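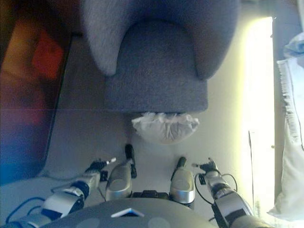

Gronside council has put up the charge for collecting bulky household items, and the first bills under the new rate go out in October.

Sofas, armchairs, beds, that sort of thing. Up to 3 pieces per booking, same as before. Waiting time now 4 weeks in parts of Duscombe, says Shiuli Hettiarachchi, who speaks for the council on waste. More than 1000 bookings still in the queue when the office opened this morning.

"We know people are fed up with it," she said. "A second lorry is on order."

No date for the lorry.

Duscombe residents handed in a petition with 400 names asking for the old price back. Tamás Csonka, who started it, reckons fly-tipping behind the shops has got worse all summer. Council says it is lookign at the figures.

Anyone who has already booked pays the old rate. Bookings by phone or at the front desk, untill 4pm. Items must be left at the kerb the night before, not on the grass verge, and cushions have to stay with the chair they belong to. Mattresses seperate, wrapped if possible.

Full council discusses the charge again next month.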